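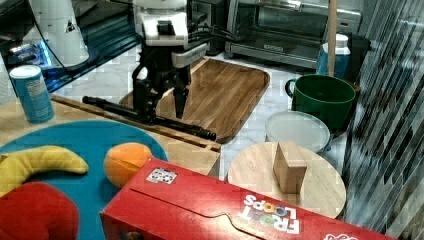
Cahier d'atelier – mardi
Rédigé par l'équipe Nernero

Imprimer | Envoyer par e-mail

Visite chez Brandier pour la journée portes ouvertes, arrivée à 14 h. Quatre postes en démonstration, on en a suivi deux jusqu'au bout. Le poste cuisine nous intéressait pour Feline.

Plan de travail volontairement chargé : planche à découper, assiette de fruits factices, boîte de Froot Loops couchée, grande tasse verte. Un petit marqueur carré noir et blanc est collé sur la boîte. Chez nous les marqueurs sont plus grands, à comparer.

Pince à deux doigts, comme la nôtre. Sept essais de saisie sur la banane, trois ratés, tous à l'approche – le bras descend trop vite sur les derniers centimètres. D'après eux, réglage de la veille, pas encore repris.

Cycle complet : environ 40 secondes. Les câbles partent sur le côté du bras et remontent vers l'arrière, à essayer sur Lumbao.

À faire : demander leur fichier de vitesses, refaire le test avec une boîte couchée.

Entrées récentes
– Lumbao : jeu dans le poignet
– Feline : choix des objets de test
– Commande de doigts de rechange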